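Open day at Trurnow: questions for Eun-ji Hong

Visitors to the Trurnow open day in October could try the hand-held gripper for themselves. Eun-ji Hong ran the bench. "We gave each person 30 minutes," she said. "Most wanted longer."

She starts newcomers with the fingers open over bare wood – no object yet.

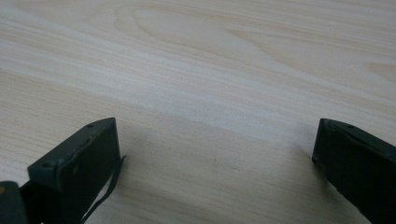 What comes next

Hong expects more than 100 sessions at Edden by spring. "Định Phan is writing the schedule. I only ask for a second bench."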